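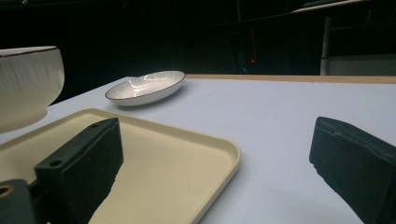
Figure 3. Tabletop with a beige tray, a small white oval dish and a large white bowl.

4. Audience Questions at Public Author Events

4.1 Material

The corpus consists of the question periods of 60 public author events held in the Willex reading series and at the Olszewski bookshop. An event was included if it met two conditions: the featured work was a novel or a collection of short stories, and the audio of the question period survived from the first question to the moderator's closing remarks. Events built around memoir, poetry or translation were set aside, as were panels with more than two authors on stage. Panels raise a separate problem of address (a question may be put to one author and answered by another) that the coding scheme was not designed to handle.

The two hosts differ in format. Willex events are moderated throughout. The author reads for part of the evening, takes part in a conversation with the moderator, and then receives questions from the floor and from an online queue read aloud by the moderator. Olszewski events are shorter and often have no moderator; a member of the shop staff introduces the author and then hands over the microphone. At these events all questions come from people in the room. The distinction turned out to matter for the length and wording of questions, and host is therefore retained as a variable in every comparison below.

Recordings were transcribed with Kaso and corrected by hand against the audio. Correction concentrated on titles, character names and overlapping speech, where the automatic output was weakest. Laughter and applause were marked but not timed. Where the speaker stood too far from a microphone to be understood, the segment was marked as inaudible, and it was excluded from coding if the core of the question could not be recovered from the author's reply.

4.2 Unit of Analysis

The unit of analysis is the single question, defined as the smallest stretch of audience talk that calls for its own answer. One speaker may produce several units in a turn. A typical case is the turn that begins with a question about the origin of a book and ends with a question about what the author is writing next. These were split even when the author answered only one of them. Follow-up questions were counted as new units when they introduced new content and were merged with the earlier unit when they only repeated or clarified it.

Many turns contain no grammatical question at all. Audience members offer praise, report where and when they read the book, or state an interpretation and stop. Such turns were treated as questions if the author responded to them with more than thanks. The decision follows the participants' own treatment of the turn and avoids a purely grammatical test, under which a large share of interpretive remarks would be lost. Turns that received only thanks were logged separately and do not enter the counts.

Questions from the online queue required an additional rule. Moderators frequently combine or shorten written submissions when reading them aloud. Only the spoken version was coded, as the written originals were not kept for all events. The moderator's wording thus stands in for that of the audience member, and results on wording are reported for spoken floor questions alone.

Applying these rules produced 2,542 questions.

4.3 Categories

The guidelines were adapted from the Dorent scheme for reader talk, which was developed for book group discussion. That scheme assumes that the author is absent. Several of its categories therefore had to be redefined for a setting in which the person addressed is also the person who wrote the text. Each question received one primary category.

Source questions ask where some element of the fiction came from. They cover research, observed events, other books, and places the author has visited or lived in. The question may concern the whole novel or a single detail.

Biographical questions ask whether an element of the fiction corresponds to the author's own life. They are distinguished from source questions by an explicit or clearly implied claim of correspondence. "How did you learn so much about the canning business?" is a source question. "Was that your father's cannery?" is biographical.

Process questions concern the work of writing: drafting, revision, daily schedule, the order in which chapters were composed, and the role of editors.

Interpretive questions ask the author to confirm, reject or extend a reading of the text. Questions about what happens to a character after the end of the book were placed here, although they could be given a category of their own in a larger corpus.

Craft questions concern technique in the finished work, such as the choice of narrator, tense or chapter structure. The border between craft and process is not always sharp. A question was coded as craft when it could be answered by reference to the published text, and as process when an answer would require information about how the text was made.

Career questions cover publishing history, prizes, reception, adaptation and future projects. A residual category took in requests for advice, requests for reading recommendations, and remarks on current events.

4.4 Coding Procedure

Coding was carried out by 3 annotators working independently. All of them had read the featured book before coding the event. This requirement slowed the work considerably but could not be dropped. Whether a remark about a minor character is an interpretation or a plain misremembering of the plot is often impossible to judge without knowledge of the text, and the boundary between source and biographical questions sometimes depends on facts given in an author's note or an acknowledgments page.

The annotators met after each batch of transcripts to review disagreements. Cases in which two of them agreed were resolved by majority; cases in which all differed were discussed until one category was accepted. Changes to the guidelines made in these meetings were applied to earlier batches as well. The most extensive change concerned questions that open with a disclaimer, for example "I know writers hate this one, but." The early version of the guidelines instructed annotators to ignore such openings. The final version records them as a separate feature, independent of category.

Disagreement was concentrated in two places. The first was the border between craft and process described above. The second was the border between source and biographical questions when the speaker referred to a region or profession known to be the author's own. The final rule requires that the claim of correspondence be recoverable from the question itself. Knowledge that the audience may be presumed to have, but does not use, is disregarded.

4.5 Biographical Questions

Of the full set, 395 questions were coded as biographical. This is a smaller share than complaints by authors in interviews and essays would suggest. It should be read together with the treatment of source questions, many of which allow a biographical answer without asking for one. Authors often took this opening. In a number of exchanges a neutral question about setting was answered with a long account of childhood, and later questions from the floor then took up that account. The biographical material in these sequences was introduced by the author, and the questions that followed were coded as biographical in line with the rule above.

Position in the question period also plays a part. Biographical questions are uncommon as opening questions. First questions tend to be about source or process, and moderators who take the first question themselves nearly always choose one of these. Biographical questions appear later, often after the author has volunteered some personal detail, and they tend to arrive in runs. A single question of this kind makes another more likely in the following turns. The effect is weaker at Willex events, where moderators use the online queue to change topic.

The wording of biographical questions is marked in several ways. They are more likely than other questions to open with a disclaimer, and more likely to be framed as the concern of a third party ("my book group was wondering"). They are also more often put in a form that can be answered with yes or no. Authors seldom answer them in that form. The common reply grants a limited correspondence, usually of place or occupation, and then denies a correspondence of character or event. Flat denial is infrequent, and flat confirmation is nearly confined to debut works.

Narrative person might be expected to have a strong influence here. First-person novels did attract biographical questions more readily at Olszewski events. The same pattern was not found in the Willex material, and the difference may reflect the selection of titles by the two hosts. The Olszewski program includes many local authors whose lives are partly known to the people in the room. Host and local standing cannot be separated with the present corpus.

4.6 Limitations

The corpus records what was asked, and offers no access to questions that audience members considered and withheld. It also excludes talk at the signing table, where more private questions may be raised. The written queue is represented only through the moderators' reading of it, and any filtering of biographical questions at that stage would lower their count at Willex events. Book sales and attendance were not recorded consistently by either host and are not used as variables. Finally, authors who appear often in public may have developed set answers that shape the questions they receive, and repeat appearances by the same author were too few for this possibility to be examined.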